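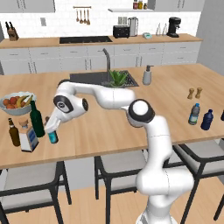 Figure 1. The simulated kitchen, with the arm holding the can above the island.

September
By Edin Ivanov

Why the Arm Let Go: Report on a Grasp Fault in the Vornby Kitchen Task

1. Background

Our project for the robotics course was a pick-and-place task in simulation. The arm had to pick up one item from a crowded kitchen island, lift it, and set it down at a target point farther along the island. We called the task Vornby. All of the work was done in simulation on a lab computer at Turkbridge, and no physical arm was used at any point.

I wrote the motion planning code and the logging. My partner, Radomir Georgiou, set up the kitchen and tuned the physics settings. The grasp controller came from a package called Skinurex that last year's group left behind, and we changed as little of it as we could.

The can was the item we used for most of our testing. It is small, and it stands close to the green wine bottle, so the gripper has to come down from above without knocking the bottle over. We expected the approach to be the hard part. The approach worked well from the second week on. The trouble came after the can was already in the air.

2. The fault

We ran the full task 200 times overnight, with the starting position of the can changed slightly each time. When we came in on Sunday to look at the results, a large share of the runs had failed in the same way. The gripper closed on the can and lifted it, the arm began to swing toward the target, and then the fingers opened by themselves. The can fell to the countertop. In the worst runs it hit the wine bottle on the way down and the bottle rolled off the island.

The program did not report any of this as an error. It went on to the target point, opened the fingers that were already open, and wrote "task complete" to the log. We only found the drops by playing back the recorded runs. Radomir spotted the first one. Before that, our summary table showed a perfect score, and we had come close to handing it in.

3. Finding the cause

Our first guess was friction. A smooth can in smooth fingers could slip if the friction value was too low. Radomir raised the value and we repeated the failed runs from their saved starting positions. The can dropped at the same moment as before. We should have noticed that earlier, as a slipping can slides down while the fingers stay closed, and the fingers in our recordings were clearly opening.

Next I logged the finger command at every step. The command to hold was being sent when the grip closed, and then it expired. Skinurex keeps a grip command alive for 2 seconds unless it is sent again. My planner sent it once, at the moment of contact. If the planner found a short path quickly, the arm got to the target inside that time and the run succeeded. If the path was longer, the command ran out in midair and the controller went back to its default state, with the fingers open.

The timeout is written in the notes from last year's group. I had read the section on setup and skipped the one on timing.

4. The fix

We made three changes:

The planner now sends the grip command again at every control step until release is requested.

The default state after a timeout is now "hold last position" in place of "open."

A run counts as complete only if the can is standing within 3 centimeters of the target at the end.

With these in place we repeated the overnight test. There were no midair releases. In 4 runs the can was set down too far from the target, and the new check marked them as failures. Those are a separate placement problem that we did not have time to look into.

5. Safety

A dropped can in simulation costs nothing. The same code on the real arm in the Barrientos lab would have dropped whatever it was carrying, possibly glass, possibly near a person's hands. Opening on a timeout may be the right choice when a gripper has closed on someone's finger, so our second change is not safe for every case either. Before this code is moved to hardware, the timeout behavior should be decided together with the lab staff — and an emergency release should be wired separately from the grip command.

The false "task complete" message worries me more than the drop. It was based only on the program reaching its last line. I would write the success check first next time, before any motion code.

6. Remaining work

The placement error still needs to be traced. Radomir thinks it comes from the wrist angle at release, and he has saved the starting positions of those runs in the project folder. We also have not tested the fix with the heavier bottles.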